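Comment: Please let me have a bad table
Filed under Opinion, Food and Drink

The restaurant rang me in November to confirm a booking I had already confirmed by text, and by email before that. I was asked whether we were celebrating anything. We were two people having dinner. The pause on the line suggested this would be difficult to enter into the system.

I grew up eating out perhaps 4 times a year, at a place called Josteo, where you turned up, stood by the coats and were eventually waved at. Sometimes you were put next to the toilets. You complained about it all the way home and everyone had a lovely evening.

Now I must choose a sitting, surrender my card number and promise to be gone by half past eight. Womuveck, the new place by the station, sent me 11 messages before I had eaten so much as an olive. One of them asked me to rate the booking process. I gave it two stars and got another message asking why.
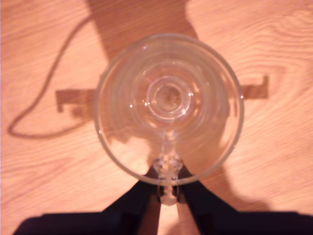

I do see the other side. People book and don't come, and an empty table pays no wages. Charge them for it, by all means. But somewhere between the deposit and the dietary questionnaire, dinner has picked up the manners of an airport, and I resent being processed towards a plate of lamb.

Rarnis, on the corner, still keeps half its tables for anyone who walks in. Last time they sat us beside the kitchen door, which hit my chair whenever somebody ordered soup. We're going back next month, and I haven't told them.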